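Changing doctors after 17 years

I switched primary care doctors in January. My old doctor retired, the practice was folded into a bigger group, and the letter they sent gave me a choice between a clinic in Gostau, which is a 36 minute drive, and finding somebody on my own. I found somebody on my own. It took longer than I thought it would, so I am writing down how it went while I still remember.

The first thing I did was look at the insurance company's list. The list is not good. I called four offices from it. One had stopped taking new patients, one had moved, and one number rang at a dental lab. The fourth was Nallik Family Medicine, over by the old post office, and a woman there picked up on the second ring and said they had openings.

I asked her whether they took my plan. She said yes, but told me to call the insurance company and ask them too, using the name of the doctor and not just the name of the practice. I did that the same afternoon. It was good advice. The practice was in network and so was the doctor, but the lab they normally send blood work to was not, and I was able to ask for a different one before anything got drawn.

Next came the records. My old practice wanted a signed release, and they wanted it on their own form. Nallik had me sign a different form that did the same thing. I signed both. The old practice said to allow two weeks. After three I called and was told the request had been received and was "in the queue." I called again a few days later and asked if I could come get a copy myself. They said yes, and I had a thick envelope in my hand by 10 in the morning.

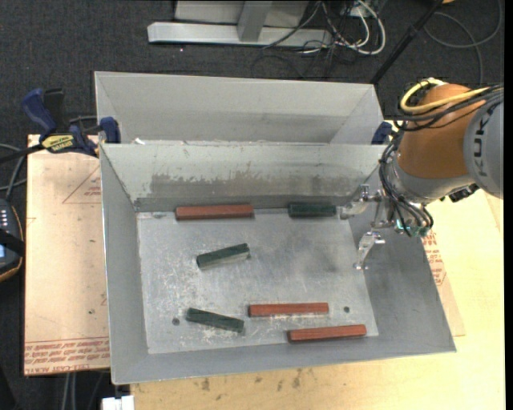 I would do it that way from the start next time. Ask for your own copy. I went through mine at the kitchen table and found two mistakes. It listed a blood pressure pill I quit taking years ago, and it had my tetanus shot down twice, with two different years. I put sticky notes on both pages.

I also made a list for the first visit, one page, typed. Medicines with the doses, surgeries (one, gallbladder), what my parents had, and the things I wanted to ask. I had been told the first appointment was 40 minutes, and I know from experience that I forget half of what I meant to say once the paper gown is on.

The visit itself was fine. They asked me to come early for paperwork, most of which asked for the same things I had already typed up. The nurse took my list and clipped it to the front, which saved some talking. My blood pressure was high the first time and lower when she took it again at the end. The doctor is younger than I'm used to. She read the list before she came in — I could tell because she started with the knee, and the knee was the first thing I had written under questions.

She wants me to check my blood pressure at home for a month, mornings and evenings, sitting down, feet flat, no coffee first. I bought a cuff at the drugstore. I write the numbers on the calendar by the fridge. She didn't change any of my medicines and said she would look at the numbers before she did anything.

For the knee she sent me to physical therapy in Watow. I've been 3 times so far. Mostly it is stairs and a rubber band. I can't say yet whether it helps, but I'm sleeping on that side again.

There was one bill I didn't expect. The first visit was supposed to be covered as my yearly physical, but because we talked about the knee it got coded partly as an office visit, and I owed a copay on top. I called billing and they explained it, and they were polite, but the charge stayed. If you want only the free physical, ask ahead of time what counts and save the rest for another appointment. I would rather have paid and gotten it done in one trip, but I'd have liked to know.

The online portal is another matter. I had to set up a new login, and the old portal still sends me reminders for appointments with a doctor who has moved to the coast. I've unsubscribed twice. My lab results did show up in the new one before the office called me, with one number flagged in red that the nurse later said was nothing to worry about. I would have slept better getting the call first.

I go back in the spring with the calendar pages. The eye doctor is next on the list, and I'm hoping to keep the one I have.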